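Brilmont Jar and Container Handling Practice Kit
Hand-held gripper, replacement pads and printed handling rules

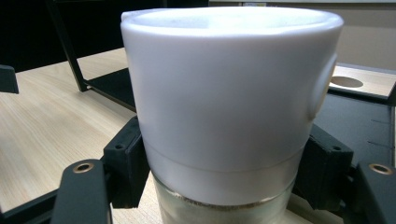 Gripper pads closed on the lower part of a two-section container with a clear glass base.

The Brilmont kit is for workplaces and training rooms that need one agreed way of handling containers with a gripper, whether it is held by a person or fitted to an arm. It comes with the Liten rule cards, which set out what to check before, during and after each lift.

What the rules cover
Grip height. Close on the lower part of a container and keep the pads clear of lids, spouts and raised parts.
Mixed materials. Where a container joins plastic to glass, set the force for the glass.
Upright carry. Open containers stay upright from pick to place – no tilting to see inside.
Residue. Record any deposit or staining before the lift. Do not wipe it off unless the job sheet says so.
Hands. Keep fingers out from between the pads at all times, including when the tool is idle.

Pad care
Wipe the pads at the end of each shift with a damp cloth and let them dry before storage. Replace both pads together, even if only one is worn. Spare pads are sold in pairs under part number 475. Check the fixings every 3000 cycles and enter the result in the log.

In the box
Hand-held gripper
One pair of spare pads
Liten rule cards, set of three
Log book
Hex key

Who wrote the rules
The cards were drawn up at our Pestby workshop by Beverley Tomoana and were last revised in November. The main change is to the section on open containers, which used to allow a short tilt when placing. Older cards should be taken out of use.

Fitting and compatibility
Pads fit all Kinnear jaw mounts. They do not fit the earlier Kinnear slide mount – order the adaptor plate separately. The kit does not replace your own risk assessment, and the rule cards should be kept where the tool is used.

Ordering
Order code 1914. Supplied assembled. Rule cards can be bought on their own, and larger print is available on request.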